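Pandwood Women's Football Club names new head coach for the coming season

The board of Pandwood Women's Football Club is pleased to announce that Roxana Valderrama will be head coach of the first team from November. She signed a contract for two seasons, with the option of a third.

Valderrama comes to Pandwood after four years at Pimia, where she was assistant coach and was also responsible for the under-19 side. In total she took part in 102 matches on the Pimia bench. She replaces Lenni Lindqvist, who asked to leave the post for family reasons and will stay with the club as adviser for the youth teams.

"I know this league well and I know it is not easy to come to Pandwood and take points," said Valderrama. "Now I am on the other side, and I am very glad of it. We have a young team which likes to run. My first work will be on the defence, where we gave away too many goals from corners."

The first training session under the new coach is open to the public and starts at 6.30 pm on the main pitch. The gates on the river side will be open half an hour before. Entrance is free, and children under 10 must come with an adult.

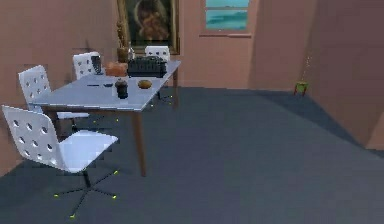
A dining table with white chairs, computer-rendered view.

The club also confirms two changes in the squad. Midfielder Yurani Lozano has extended her contract until the end of next season and will continue as captain. Goalkeeper Giuliana Echeverri joins from Zidolell on a free transfer and will wear number 12. Echeverri is already training with the group, but she must wait for her papers before she can play in the league.

Season tickets are on sale now. Last season the club sold 1,000 of them for the first time in its history, and 200 more seats in the east stand are now included in the offer -- all of them under the roof. Holders of a current ticket can keep their same seat if they renew before the first home match, against Ghiță.

"We wanted a coach who will stay and build something with our players," said Elvira Betancur, chair of the club. "Roxana visited us three times before she signed. She asked more questions about the under-15 girls than about her own salary, and this we liked."

Journalists who wish to interview the coach or the captain are asked to write to the press office before noon on the day of training.

Contact: Press Office, Pandwood Women's Football Club | © Pandwood WFC. All rights reserved. | Back to top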